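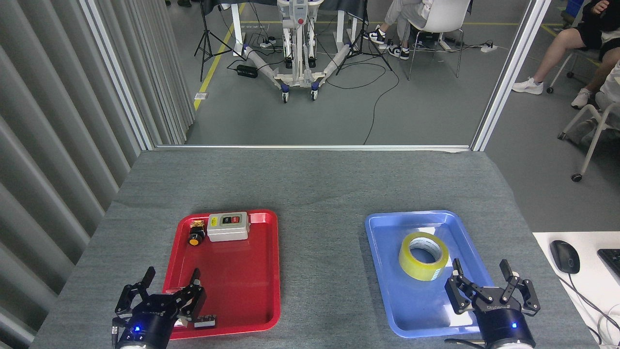 A roll of packing tape standing on a light blue tray, with push buttons on the red tray to the left.

Packing tape

Packing tape is a pressure-sensitive adhesive tape made for closing boxes, and I'd argue it's one of the most underrated things in the kitchen drawer. Pressure-sensitive just means it sticks when you push on it. You don't need water, heat or a solvent, only a thumb. I've been putting together entries on household supplies for this site for a while now, and this one has had more rewrites than any of the others (the glue section kept growing on me).

What it's made of

Most rolls have two working layers, a plastic film and a coating of adhesive. The film is usually polypropylene that has been stretched in both directions while it's made, which gives it strength without much thickness. You'll also come across PVC film, which is softer and tears more easily by hand, and paper tape, which has come back into fashion with people who want the whole box to go in the recycling bin.

There's a release coating on the back of the film as well, so the roll doesn't glue itself into a solid lump. When you get a roll that splits and peels off in skinny slivers, the film has often been nicked at the edge. Go back past the nick, cut straight across and start again.

The glues

Three families of adhesive cover nearly everything on the shelf.

Hot melt is the common one. It grabs quickly and hard, it's great on new cardboard, and it gets sulky in the cold and soft in the heat. Anyone who has left a taped carton in the boot of a car in January will know what I mean!

Acrylic is slower to grab but ages beautifully. It handles sunlight well and stays clear for years, so it's my pick for anything going into long storage in the shed.

Natural rubber with solvent is the pricey option. It sticks to recycled and dusty board that the other two slide off, and it often has a slightly yellow or honey colour to it. Colour alone won't tell you which glue you've got, though — plenty of makers tint their tape, and some glues darken with age. Check the label on the core if there is one.

Sizes and names

The usual width is 48 millimetres, sold in shops as two-inch tape. Lengths are all over the place. In Australia a lot of people call any clear tape sticky tape, and packing tape gets called packaging tape, parcel tape or box tape depending on who raised you.

My own supply comes from Rahimi, a little packaging shop that stocks a house brand called Paltari. It comes 11 rolls to a sleeve, a number I've never understood, and it's a decent hot melt with a cardboard core. The other one I've used a lot is Skita, an acrylic that's quieter coming off the roll. If you've ever packed up a house with a baby asleep in the next room, you'll pay extra for quiet.

Using it

Carton makers generally suggest one strip down the centre seam with a bit of overhang at each end, and for heavy boxes a strip along each edge seam too, which makes an H shape. I rub the whole strip down with the flat of my hand, and I wipe dusty cartons first.

When I moved to Filotau I packed mostly books, and I used centre strips only. Two of the boxes let go at the bottom on the front steps. Since then it's been the H for anything with paper in it.

Storage

Keep rolls somewhere cool and dark, out of the dust. Laying them flat on bare concrete is a bad idea, as grit sticks to the sides and works its way in. Fold the end under to make a tab, or park a bread tag on it. A forgotten roll can usually be rescued by warming it gently in your hands before you go hunting for the end with a fingernail.

See also: masking tape, gaffer tape, gummed paper tape, tape dispensers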